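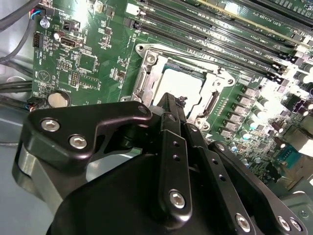 Wrist view at the processor socket, open desktop case.

Numine Desktop Teardown Set: README

Version of April 15, 2021
Maintained by Zyanya Zamudio and Evaristo Cuautle, Jaramillo refurbishing shop

What is in the set

Recordings of a robot arm working on used desktop computers at the Jaramillo shop. The shop takes in office machines at the end of their leases, pulls the parts that can be resold, and sends the rest to a metals recycler. The set covers the processor and memory area of the motherboard and the steps that lead up to it.

There are 2,000 episodes. Each one has video from the wrist camera, video from a fixed camera at the table, arm joint positions, gripper opening, and a short text note from the operator. An episode runs 60 seconds or less. Longer jobs were split at a point where the gripper was clear of the board.

Why it was recorded

Before the project, every machine was stripped by hand at a bench. The slow part was the motherboard. A technician leaned over the case for most of a shift, working latches and levers with fingertips, and sore wrists were the most common complaint in the shop log. Prinier, which handles our resale contracts, asked for a steadier supply of tested processors and memory. We decided to try an arm on the repeated motions and keep people on inspection, sorting and anything with a damaged board.

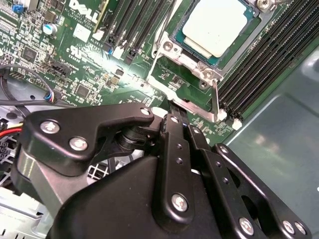

Boards vary more than we planned for. Socket levers sit on different sides, memory latches differ in shape, and cables left by earlier repairs can run anywhere. Operators were told to leave the cables as they found them unless a wire blocked the approach. If they moved one, the note says so.

Glare is common in the wrist video. Bare metal around the socket reflects the work lights, and in many episodes the processor area is washed out. We did not correct exposure. Anyone training on the wrist view alone should check results against the fixed camera.

Who did the work

Soledad Meléndez and Faustino Trujillo operated the arm. Both were bench technicians before and still spend part of each shift at the bench. Elvia Galindo reviewed the episodes and wrote the label guide. Operators were paid their regular technician rate for recording time, and the hours were counted as production hours. All of them agreed in writing to the release of the operator notes.

What changed on the floor

No positions were cut during the recording period. Duties did shift. Technicians now do less prying and lifting and more setup, watching and fault reports. Faustino asked for a stool at the arm station and got one. Soledad raised a different problem: the newest hires no longer learned the socket by hand, so they were slow to spot a bent lever or pin. Since June, new hires strip machines manually for 5 weeks before they are assigned to the arm.

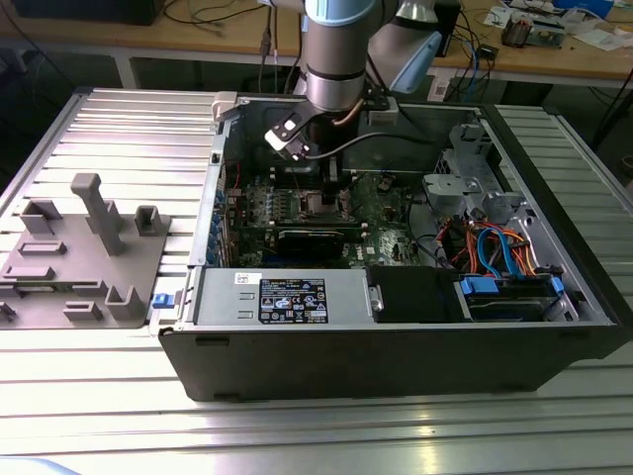 The case is laid on its side with the side panel off before an episode starts. Opening the case is a manual step and is not recorded. The technician then checks that the arm can reach the board and starts the recording from the operator console. Stopping is done from the same console or with the stop button at the table.

Labels

Each episode carries one of 3 outcome labels: done, partial or stopped. "Stopped" means a person ended the run for any reason. It should not be read as a failure of the arm, as operators also stopped runs for shift changes and phone calls. The reason is in the note when the operator entered one.

Known gaps

Laptops and rack servers are not included. Notes from the early sessions are short and some are blank. Lighting was changed partway through and the change is not marked in the files.

Terms of use

Free for research and teaching. Commercial use needs a written agreement with Indunance, which owns the recording software. Please do not use the set to rate or compare individual operators.

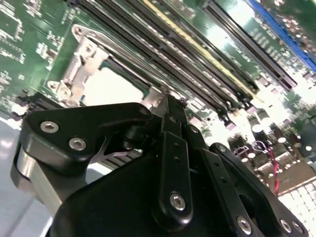

Can the set be used to estimate how many technicians a shop needs?
We advise against it. The episodes leave out setup, case opening, inspection and sorting, and those tasks take up most of a technician's shift. Staffing figures based on episode length alone would come out too low.

Corrections and missing files: write to Evaristo Cuautle at the shop and include the episode number.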